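Brorngate opened its packing hall to visitors in January, and I went mainly because a neighbor had a spare ticket. The building went up in 1940 and still smells like machine oil, even in the half that's been painted white for the robots.

We were given badges and walked to the Bravico cell. I had read the flyer, which promised "lunch, handled." I've seen enough of these afternoons to keep my coat on.

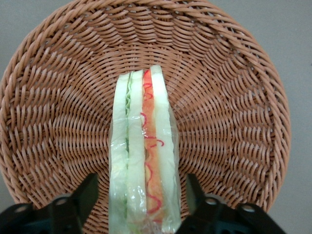 Posted by Sota Wada
Filed under: Visits
3 comments

The job was a wrapped sandwich and a round woven basket. Two black fingers, one on either side of the bread, crinkly plastic and all. I'll admit soft bread is a mean thing to give a gripper, and I'd have liked to squeeze one afterward to check. They didn't offer.

Our guide said the arm can do 720 an hour. I asked if that was with this basket or with a flat tray — she said she'd find out. I also asked who straightens the sandwiches when one lands sideways, and got the flyer again.

The tour took 7 minutes per group, too short to see a bad shift. Kemppainen let us stand around all morning last year, and I learned more from the stoppages there than from any of the talking.

I'd go back to Brorngate on an ordinary workday, if they'd have me.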